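Collecting Demonstrations for a Two-Arm Tabletop Cleanup Task
Project report, Ivance Robotics Laboratory
Prepared by Skye Laing, Hok-lam Yeh and Byung-chul Nam
Project adviser: Yuk-lan Mok

1. Purpose

The project set out to build a set of demonstrations from which a control policy could learn to clear food scraps from a table. Earlier student work at the laboratory covered single-arm picking only. Sweeping requires two arms to act together, and no suitable recordings were on hand when the project began in June.

2. Collection procedure

Each demonstration was recorded by teleoperation. Hok-lam Yeh and Byung-chul Nam served as operators, and Skye Laing reviewed the recordings. Sessions were limited to 25 minutes, after which the operators changed places. Before each attempt, the scraps were set out again by hand so that the policy would not learn a fixed layout.

An attempt was kept if the operator completed the task without outside help. Attempts with a short slip and a clean recovery were also kept and given a separate label. The final set contains 916 demonstrations.

3. Observations

Pieces of different shape and texture called for different handling. Operators were asked to slow down near the dustpan, where the view of small fragments is easily lost behind an arm.
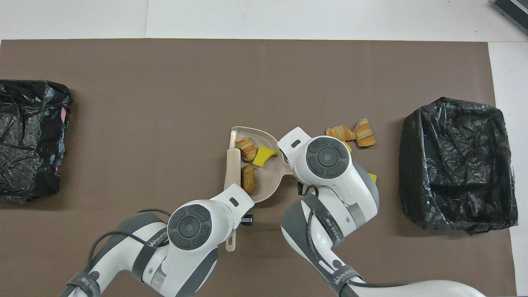 The dustpan handle proved to be the main source of rejected attempts. When the grip was too far from the tray, the front edge lifted and pieces slid beneath it. The written instructions were revised to call for a grip closer to the base of the handle, and both operators repeated their practice session before recording resumed.

4. Remaining work

Labels for 2 sessions have yet to be checked against the video. Shuk-fan Shek will complete this review and transfer the files to the Edside server, where training will begin.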